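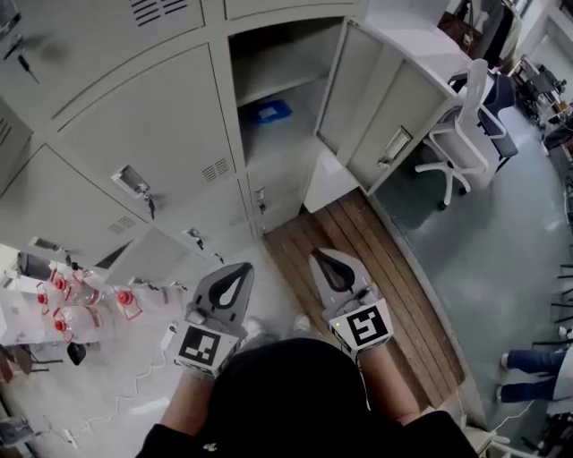 How do I clear out and hand back a metal locker at the end of a loan period?
Empty the compartment completely, wipe it from the top down, test the lock with the door open, and return the key to the facilities desk with the locker number. The full procedure is set out in the sections that follow and applies to all personal and shared lockers in the Canley building.

Before you begin

Lockers are to be returned by noon on the last Friday of September. Users who need more time should write to Minttu Aaltonen at the facilities desk before that date. Extensions are granted for 2 weeks and are not renewed.

You will need a soft cloth, a small brush, a bowl of warm water with a little dish soap, and a bag for trash. Do not use scouring pads or solvent cleaners on painted steel. Both leave marks that cannot be removed, and repainting a door is charged to the department at 95 euros.

Emptying the compartment

Open the door fully and remove everything from the shelf. Small items are easily missed at the back, particularly in lockers above shoulder height, so run a hand along the rear edge. Check the underside of the shelf for hooks, magnets, and tape.

Items that belong to the building, such as tools and extension cords, go back to the store room. Items that belong to another person should be placed in a bag, labeled with the locker number, and brought to the desk. Anything unclaimed after the return date is kept until the end of the following month and then disposed of.

Cleaning

Brush loose dust out of the louvers first, working from the inside of the door so that the dust falls outward. Place a sheet of paper on the floor to catch it. Wipe the ceiling of the compartment, then the walls, the shelf, and the inside of the door. Finish with the outside of the door and the recess behind the handle.

Dry all surfaces with a clean part of the cloth. Leave the door open for an hour before closing it. Adhesive labels should be softened with a damp cloth and peeled off slowly from one corner.

Checking the lock

Turn the key several times while the door is still open. The bolt should move freely in both directions. If it sticks, do not force it and do not apply oil. Report the fault on form 301, and leave the door unlocked. Reijo Kokkonen is responsible for lock repairs and will collect the form from the desk.

Keys must not be left in the lock of a returned compartment. Place the key in an envelope, write the locker number on the front, and sign across the flap.

Keeping the area clear

Leave 900 millimeters of open floor in front of the cabinet so that the doors can swing fully. Bags and boxes may be set down there while you work, but must be removed when you leave.

Requests for a new locker

New requests open on the Monday after the return date. Use the same form and tick the second box.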